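Loubna Lahlou on the second season of Skemum
August 2019

Loubna Lahlou wrote the first season of Skemum in a rented room over a dry cleaner, with no deal and no deadline. The second season came with both. The new episodes went up on Wekus this month, and she spoke to us by phone from home, where she is already working on something else.
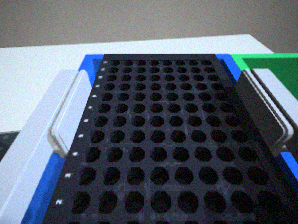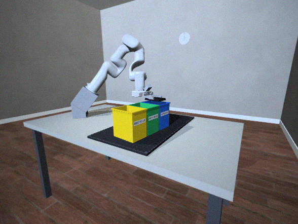

The show follows the night staff of Vostmont, a private research company that keeps losing employees and replacing them with people who look a lot like them. Season one ended with Sheehan, the security guard, finding his own name on a list of former staff. Many viewers expected season two to open with him reading it. It opens with his sister instead, and he doesn't appear until the third episode.

"I knew people would be annoyed," Lahlou says. "I'd be annoyed. But if we start with Sheehan, we have to answer the list question in the first 20 minutes, and then I don't have a season."

There are six episodes this time, two fewer than last year. She asked for the cut herself. The first season had a stretch in the middle, she says, where characters walked down hallways and told each other things the audience had already worked out.

"I watched it again in May and I took notes like it was somebody else's show. I wrote 'why is this here' a lot."

The new season is also more violent. The cafeteria sequence in episode four has drawn most of the complaints, and Lahlou says she went back and forth on it. An early draft kept everything behind a closed door. The director wanted the door open. They shot it both ways, and the open version stayed in.

"I still look away at one part. I wrote it and I look away."

She gets more mail about room 916 than about the blood. The number is mentioned in nearly every episode and the door has never been opened on screen. She says she knows what is inside and has told two of the actors, who needed it for their scenes. The rest of the cast has asked her to keep it from them.

Reviews have been mixed, with several critics missing the slower pace of last year. Lahlou has read a few of them.

"Some of them are right about the finale. We had 50 pages and shot maybe two thirds. There's a jump after the fire alarm that I would fix if I could."

Wekus has not ordered a third season. Lahlou has an outline for one, and it starts in the parking lot.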